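Ticket 849 – Mudgate house, dining room wallpaper lifting at the seams
Status: open, waiting on second visit
Logged by: Akosua Bonsu
Copied to: Dede Arthur, Mansa Boateng

Hello all, and thank you for being so patient with me on this one. I've had three lovely long phone calls with Mrs Yakubu (Efua, she insists) and I think I finally have the whole story straight, so I'm putting it in one place before Mansa goes back out.

The paper is Bririmley, the heavier of the two weights, hung over old plaster that was sized first. Efua noticed the first seam opening beside the window, then two more on the same wall. The chimney wall is fine. The edges curl towards you and the colour is good right up to the cut, so I don't believe it's a staining problem. 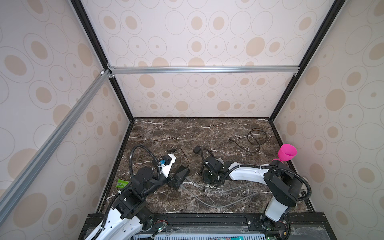

Dede asked whether the pattern might be making the gaps look worse than they are, and it's a fair question. On a plain paper your eye goes straight to any line, but a busy repeat can hide quite a lot. With beige and tan ovals and thin rings on an off-white ground, like these panels, a seam that has drifted a little tends to show first where a ring crosses it and the two halves no longer meet. Efua's is a small leaf print, much more forgiving, and she can still see the joins from her chair. I'd call that a real gap.

I rang Rendach about the paste. Dela Adjei on their trade desk was very kind and stayed on the line while I hunted for the tub. It's their ready-mixed, batch 110, and she had no other complaints against it. She did ask whether the heating had been on during the job, and yes, it had – Efua likes a warm house and I can't blame her.

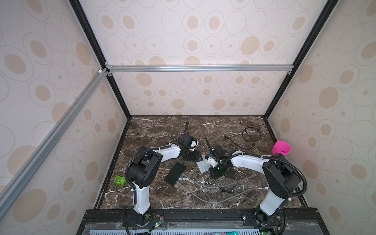

WHAT WE'VE TRIED

Seam adhesive on the window wall, rolled lightly and wiped. Two joins held and the third opened again overnight. Heating turned down and the radiator beneath the window switched off. No new seams since then, touch wood.

Moisture reading beside the window: normal. I had Mansa take it twice, and he was very good about it. 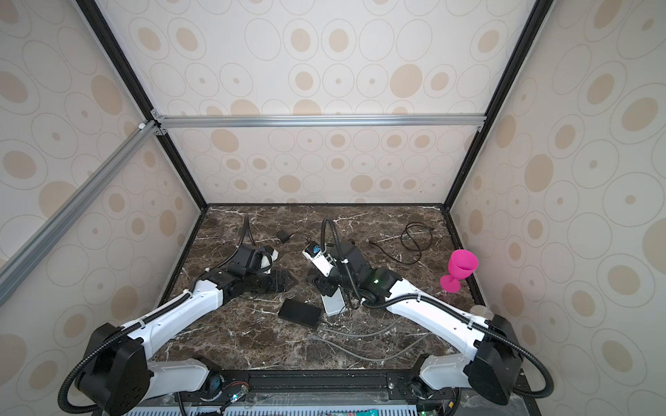

NEXT VISIT

Mansa to lift the loose edge and look at the back of it. If the paste has stayed on the wall and the paper is clean, the paper probably didn't soak long enough. If it's dusty, we're back to the plaster. Please bring the Jõgi seam roller, as the old one leaves a shine.

Efua has kept one spare roll from the same batch and would rather we didn't cut into it unless we must. She'll be in all morning – knock loudly, the bell is faint.

4 comments
0 shares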